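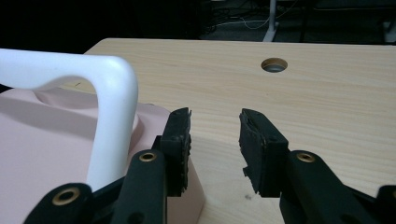

A light wood tabletop with a round cable hole.

Windcombe promise a new attack. Again

Windcombe have named Harish Mathew to open the bowling in February, and we are told this fixes everything. Does it? They leaked 130 in the last 15 overs against Alva, and dropped catches did as much harm as the seamers.

Coach Sumathi Kandasamy called it "a fresh start" – her third this season, by my reading. Ajith Hegde keeps the captaincy despite going 10 innings without reaching 60.
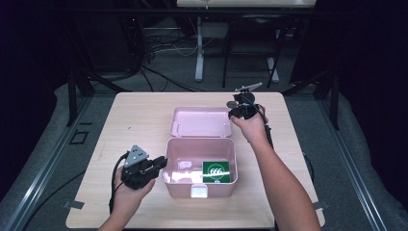

Yokoyama still waiting

Rin Yokoyama is again left out. The club says she needs "more overs." Where she is meant to bowl them was left unsaid.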